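어느 집이든 물건이 제일 먼저 쌓이는 자리는 식탁 아니면 책상인 것 같습니다. 우편물을 잠깐 올려두고, 장바구니를 잠깐 올려두고, 그 '잠깐'이 며칠씩 이어지다 보면 정작 밥 먹고 글 쓸 자리가 없어지지요. 저희 Nerness에서 오래 고민하다 내놓은 Plostora 테이블은 그런 집에 두려고 만든 상판 넓은 테이블입니다. 소개가 조금 길어도 천천히 읽어주세요. 테이블은 한번 들이면 오래 쓰는 물건이고, 저희도 꽤 오래 붙들고 만든 제품이라 하고 싶은 말이 많습니다.

# Plostora 테이블 · 페일 그레이

**한눈에 보기**

| 항목 | 내용 |
|---|---|
| 제품명 | Plostora 테이블 |
| 색상 | 페일 그레이 (무광) |
| 모서리 | 작은 반경의 라운드 |
| 상판 하중 | 36kg (고르게 올렸을 때) |
| 조립 | 다리 네 개 직접 체결, 육각 렌치 동봉 |
| 판매 | Nerness 온라인몰, Sonley 매장 |

## 색 이야기부터

처음에는 새하얀 상판으로 시작했습니다. 시제품을 사무실에 들여놓고 다 같이 점심도 먹고 회의도 해보았는데, 한낮에 창가 쪽에 앉은 사람이 자꾸 눈을 찡그리는 거예요. 흰색은 예쁘지만 빛을 많이 받는 방에서는 생각보다 눈이 피곤합니다. 그래서 회색을 조금씩 섞어가며 견본을 여러 장 만들었고, 그중에서 흰색에 가까우면서도 살짝 차가운 기운이 도는 지금의 색을 골랐습니다.

이 색은 집 안의 빛에 따라 표정이 꽤 달라집니다. 그늘진 쪽은 조금 더 짙은 회색으로 가라앉고, 빛이 닿는 쪽은 한결 밝게 올라와요. 한 상판 안에서도 그런 차이가 은근하게 보이는데, 얼룩이나 불량은 아니니 안심하셔도 됩니다. 저희는 오히려 그 모습이 좋아서 이 색을 골랐습니다! 흰 벽에도, 나무 바닥에도, 짙은 회색 소파 옆에도 무난하게 어울리는 편이고요.

다만 따뜻한 노란 조명 아래에서는 화면으로 보시던 것보다 회색 기운이 덜하게 느껴질 수 있습니다. 색에 민감하신 분은 견본 조각을 먼저 신청해 보세요. 손바닥만 한 조각이지만 벽에 대보고 바닥에 놓아보고 하시기에는 충분합니다.

## 상판과 모서리

표면은 매끈한 무광입니다. 번쩍이는 상판은 매장에서는 근사해 보여도 집에 오면 천장 조명이 그대로 비쳐서 책 읽기가 영 불편하더라고요. 그래서 반사를 줄이는 쪽으로 마감을 잡았고, 무늬도 넣지 않았습니다. 그릇이나 꽃병, 아이 그림처럼 위에 올리는 것이 먼저 보였으면 했거든요.

모서리는 작게 굴렸습니다. 크게 둥글리면 부드러워 보이기는 하는데 벽에 붙였을 때 구석이 붕 떠 보이고, 각을 그대로 두면 지나다니다 허벅지를 찧기 십상입니다. (저희 사무실에도 멍든 사람이 여럿 있었습니다.) 두 변은 곧게 뻗고 만나는 자리만 살짝 돌아 내려가도록 해서, 벽에 붙여도 좋고 방 한가운데 두어도 좋은 모양이 되었습니다.

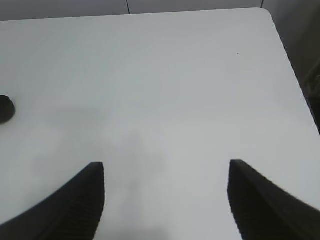
## 이런 자리에 두고 쓰시더라고요

주문하신 분들 후기를 읽다 보면 저희가 생각하지 못한 쓰임이 참 많습니다. 식탁으로 들이셨다가 결국 재봉 작업대가 되었다는 분도 계시고, 거실 창가에 붙여두고 온 가족이 나란히 앉아 각자 할 일을 한다는 댁도 있었어요. 퍼즐을 좋아하시는 분께는 특히 권해드립니다. 무늬 없는 바탕이라 조각이 눈에 잘 들어와서, 1070조각짜리를 펼쳐놓고 주말 내내 앉아 계셨다는 후기를 저희 모두 무척 즐겁게 읽었습니다.

빨래를 개는 자리로도 좋습니다. 바닥에 쪼그려 앉아 개는 것보다 서서 개는 편이 허리에 훨씬 편하고, 수건이며 셔츠며 종류별로 늘어놓기에도 넉넉하니까요.

## 닦고 관리하는 법

1. 평소에는 물기를 꼭 짠 부드러운 천으로 닦고, 마른 천으로 한 번 더 훔쳐주세요.
2. 기름기가 남으면 주방용 중성세제를 미지근한 물에 풀어 닦습니다. 세제가 남지 않게 깨끗한 물로 마무리해 주세요.
3. 커피나 김칫국물은 되도록 빨리 닦아주시는 것이 좋습니다. 밝은 색이라 오래 두면 자국이 남을 수 있어요.
4. 철 수세미와 연마제, 아세톤은 쓰지 마세요. 무광 표면은 한번 문질러 광이 나면 되돌리기가 어렵습니다.
5. 뜨거운 냄비는 꼭 받침 위에 올려주세요.

볼펜 자국은 지우개로 먼저 살살 문질러 보시길 권합니다. 그래도 남으면 고객센터로 사진을 보내주세요. 자국의 종류에 따라 방법이 조금씩 달라서, 보고 나서 안내해 드리는 편이 안전합니다.

## 조립과 배송

상판과 다리가 따로 포장되어 갑니다. 두 분이 함께 하시면 20분이면 조립이 끝나고, 혼자 하실 때는 바닥에 이불이나 두툼한 담요를 깔고 상판을 뒤집어 놓은 다음 시작하세요. 나사는 네 다리를 모두 가볍게 끼운 뒤에 마지막에 한꺼번에 조이셔야 흔들림이 없습니다. 한쪽부터 꽉 조이면 나머지 구멍이 맞지 않아 애를 먹게 됩니다.

배송은 Faulkner 물류에서 맡고 있으며, 출발 전날 저녁에 문자로 시간을 알려드립니다. 엘리베이터가 없는 건물이라면 주문하실 때 메모란에 층수를 꼭 적어주세요. 포장재는 교환이나 반품을 생각하셔서 일주일 정도는 버리지 않고 두시는 것이 좋습니다.

## 자주 받는 문의

**상판만 따로 살 수 있나요?**
네, 가능합니다. 쓰시던 다리에 얹으실 계획이라면 나사 구멍 도면을 먼저 보내드리니 맞는지 확인해 보시고 주문해 주세요.

**유리를 깔아도 될까요?**
까셔도 됩니다만, 저희는 그냥 쓰시기를 조금 더 권하고 싶어요. 유리를 올리면 무광의 차분한 느낌이 사라지고 조명이 비치거든요. 꼭 깔고 싶으시면 모서리도 상판에 맞춰 둥글게 재단해 달라고 하세요.

**다른 색도 나오나요?**
10월에 조금 더 짙은 회색을 준비하고 있습니다. 알림 신청을 해두시면 먼저 연락드리겠습니다.

## 입고 안내

이번에 들어오는 수량은 200대이고, 7월 11일 오전부터 Nerness 온라인몰과 Sonley 매장에서 함께 판매합니다. Sonley 매장에는 조립된 제품이 놓여 있으니 직접 앉아서 팔도 올려보고, 모서리도 쓰다듬어 보세요. 주차는 건물 뒤편으로 돌아 들어오시면 됩니다.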